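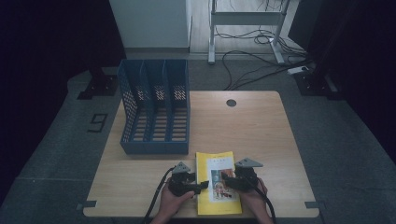 I've had the Jalorico texture and paper bundle for most of February now, and I've used it on enough real jobs to have opinions. I make covers and social graphics for small presses and a couple of food blogs, so I go through backgrounds like other people go through coffee. The bundle is made by Deston, a tiny outfit whose watercolor brushes I already owned (and loved!), and this one is all flat surfaces: papers, cloth, plaster, and a big folder of wood grains. The wood is what sold me. I like a pale, fine-grained top with not much going on, like the table there with the yellow paperback lying on it, where a bright color just pops and the surface stays out of its way. Most texture packs give you barn doors and knots the size of your fist. Jalorico has a whole subfolder called Quiet Woods and I have used it to death already.

So, what do you get? There are 93 textures in all, plus 39 overlays (dust, creases, fold lines, that kind of thing) and 2 layered mockup files, a closed paperback and an open one. The whole download is 1,163 MB, so maybe don't start it on cafe wifi like I did. It unzipped fine the second time. Everything is a JPG apart from the overlays, which come as PNGs with real transparency, and the mockups, which are PSDs.

Resolution is great. I dropped one of the linen papers behind a full wraparound cover for a poetry collection by Itziar Sepúlveda and it printed beautifully, no mushy patches anywhere, and the spine looked as good as the front. She asked me if the cover stock was textured. It wasn't! It was plain matte stock from the same printer I always use, and I was pretty pleased with myself for the rest of the day.

The overlays are more of a mixed bag. The creases are gorgeous and I'd pay for those alone. The dust ones are heavy, and on a dark background they look like somebody sneezed on your design. I set them to Screen, bring the opacity way down, and then mask out the middle where the title goes. Fine, but it's fiddly, and I'd have liked a lighter version of each one in the folder.

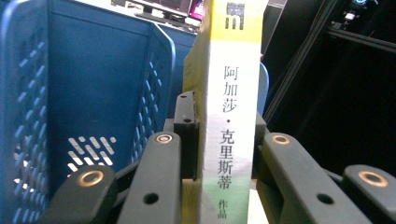 Then there's the file naming, which drove me a little nuts. The woods are numbered, the papers have cute names (Biscuit, Oatmeal, Old Letter), and the plasters have both. If you work with another designer this gets confusing fast. Casimiro Gallardo and I were on the same cookbook and spent a good part of an afternoon talking about two different files, both called Oatmeal, one in Papers and one in Plaster. I ended up renaming everything myself and making a contact sheet, and now it's lovely to use, but I shouldn't have had to.

The mockups work. The smart objects are clearly labeled, you double-click, paste in your art, save, done. The shadow is on its own layer so you can soften it or swap it, and the paperback's spine is a separate smart object too, so long titles don't get squashed. I did notice that the open book mockup has a very strong curve near the gutter, and text on the left page bends more than I'd like. For a picture spread it's nice. For a page of type I'd use something else.

How does it stack up against the Flulel set? I have both, and if you mostly do weddings and invitations I'd still send you to Flulel, which has better deckled edges and some pretty pressed flower pieces. For books, menus, packaging and product shots, Jalorico wins easily. The colors are more neutral, the lighting is even from corner to corner, and I spend a lot less time fixing things.

One note on fonts: the preview images use one called Evangelista for all the big titles, and it isn't in the download. There's a link in the PDF that comes with the bundle. I bought it (of course I did) and have used it exactly once.

The license covers print and client work, and you don't need to credit anyone. You can't resell the textures as they are. I emailed to ask about using a plaster background on a mug that a client sells and got a friendly yes from Gladys Tamayo that same evening.

Four stars out of five from me. The missing one is for the dust overlays and the two Oatmeals. If they ever put out a second volume with more of those quiet woods, I'll be buying it that morning.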